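# How Does a Computer Remember Things?

Your brain has different ways of remembering. You can hold a phone number in your head just long enough to write it down, and you can also remember your own birthday for your whole life. A computer has two kinds of memory too.

## Short-term memory

The first kind is called RAM. The letters stand for "random access memory." RAM holds the things a computer is working on right now, like the drawing you have open or the page you are reading.

Think of RAM as the top of your desk. You can reach everything on it quickly, but the desk is only so big. If you pile on too many books, you have to put some away before you can open another.

RAM in a desktop computer comes on thin, flat sticks. The sticks fit into long slots on the motherboard, the large board that connects the main parts.
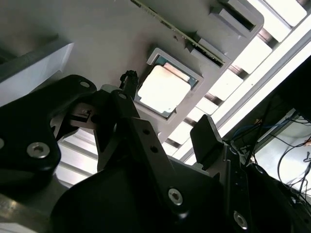
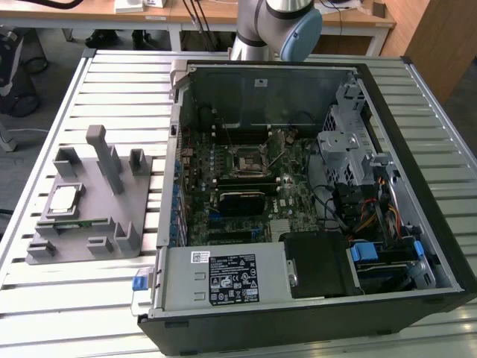
Second picture: a desktop computer lying on its side with the side panel off.
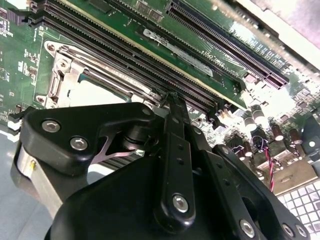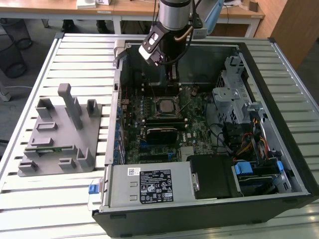 Most RAM needs electricity to remember anything. When the power goes off, it goes blank. Say you are playing a game called Dorari and you have 3,401 points. If the lights go out before the game is saved, your points may be gone when you start again.

## Long-term memory

The second kind of memory is called storage. It works more like a bookcase. It usually takes longer to get something from the bookcase than from the desk, but there is a lot more room, and things stay there when the power is off.

Some computers store things on a hard drive. Inside a hard drive are smooth, round disks that spin very fast. A tiny arm moves over them and reads the information. Other computers use a solid-state drive, or SSD. It has chips inside and no spinning disks.

When you click "Save," the computer makes a copy of your work in storage. When you open the file again, it copies what it needs back into RAM.

## What does it remember?

A computer doesn't store letters or pictures the way you see them. It stores everything as ones and zeros. Each one or zero is called a **bit**. Eight bits together make a **byte**.

The number 37 looks like this in ones and zeros:

`100101`

The number 81 looks like this:

`1010001`

In simple English text, each letter takes up one byte. Spaces and periods count too. A story with 1,000 letters, spaces, and periods would fill 1,000 bytes. Photos and videos need much more room than that.

## Try it

1. Ask a friend to read you a list of ten words, one time only.
2. Write down every word you can remember.
3. Do something else until after lunch.
4. Turn your paper over and write the words again without looking.

Compare your two lists. Did any words disappear? Which ones stayed?

## Words to know

**Motherboard:** the large board that connects the main parts of a computer

**RAM:** memory for things in use right now

**Storage:** memory that keeps things when the power is off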